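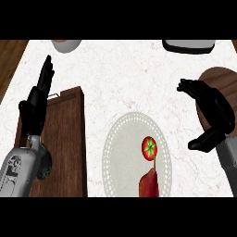 The best kitchen tip I can give anyone who works next to a machine is to decide where the clear space goes before you decide where anything else goes. We run the prep kitchen at Saithong, 37 lunches on a slow day and 200 when the offices are full, and since January part of the plating has been done by a pair of robot arms. I love working with them! But they changed how I lay out a counter more than any cooking class ever did. Look at how the tomato sits on the white mat with open marble between it and the right hand, and the bowl way at the back where neither hand can get to it. That is the layout I now use for people too. Food being worked on goes front and center, everything else goes far back, and the strip between stays bare.

A few more things we picked up along the way.

Give every item a home and leave it there. We used to shuffle boards and bowls all morning depending on who was on shift. With the arms you set the positions once, and if somebody nudges the cutting board the whole run slows down while it gets sorted out. We put small dots of painter's tape under the corners of things (blue for morning, green for afternoon) and now even the new hires can set a station in the dark. Well, nearly.

Pale mats under bright food. Red on white is easy to find, for a camera and for me at 6 a.m. before coffee. Mats with a raised or patterned edge are fine as long as the middle is plain.

Wipe toward yourself, then stop the arms, then wipe the far side. In that order. The first week I kept reaching across, and the arms kept pausing for me, and the orders kept backing up.

Keep a damp cloth and a dry cloth, and don't let them trade places. Marble shows everything. Lemon juice and tomato will dull it if they sit, so blot right away and rinse with plain water. No vinegar, ever, no matter what your aunt uses on her windows.

Now the part people ask me about, which is the jobs. Our Trernport kitchen started first, and everybody there was nervous, me included. What happened was that the dullest stretch of the day — placing the same garnish on plate after plate — went to the machine, and the hours went into sauces, tasting and talking to customers. One cook who used to go home with sore wrists now runs the whole pickle program. It isn't perfect. The mornings are quieter and some of us miss the chatter around the plating table, so we moved the radio over and started eating breakfast together before the first run.

If your place is getting something like this, ask for the layout drawing early and tape it out on the counter at full size. Stand there and pretend to work. We found that the trash can was in the wrong spot and that left-handed people had nowhere to put a knife.

Next month I'll write up how we label the fridge.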